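Hulska Open Day

The Hulska Open Day is the yearly public day at the Hulska robotics workshop in Tavness, held each June. I've been to four of them now and I've ended up looking after this page, so forgive the odd opinion (Ritu Bhatt keeps telling me an encyclopedia shouldn't have any, and I keep putting them back).

Background

It started as an evening for families of the staff. Girish Uniyal, who ran the workshop then, put up one notice at the Tavness library and 158 people came, which was a bit of a shock for a place with a single kettle. The next year they opened the roller door at ten in the morning and made a proper day of it. The best attendance so far is 1335, the year the Singhal bus was free.

The mug demonstration

My favourite part, and most people's favourite, I reckon! A robot arm works over a pine table with a gripper on the end, handling ordinary kitchen things while one of the crew talks you through it. Selma Omerović did the talking last time and she's terrific with kids, who mostly want to know if it can make toast.

The enamel mug is the one everybody remembers. The arm can hold it upside down just above the planks, with the black fingers clamped near the base, and you find yourself leaning in with the whole front row.

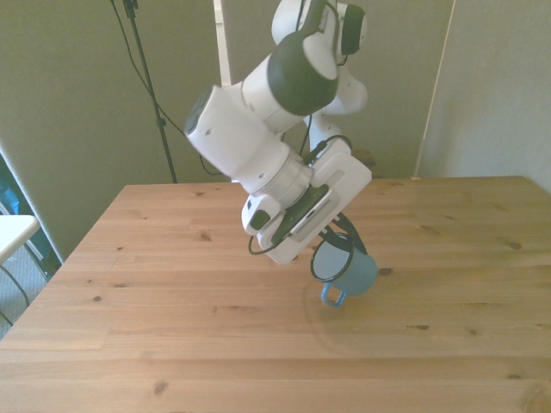

Other sessions

Jade Mottram runs the Vundberg bench, where you can have a go at programming a short move yourself. Sessions are 20 minutes and the list fills by lunch, so put your name down first and get your sausage after. Ankit Tiwari's talk on grippers is at two o'clock and always runs over.

Getting there

Parking is on the grass behind the workshop, with room for 200 cars. Entry is free, and there's a gold coin tin for the Tavness school robotics club.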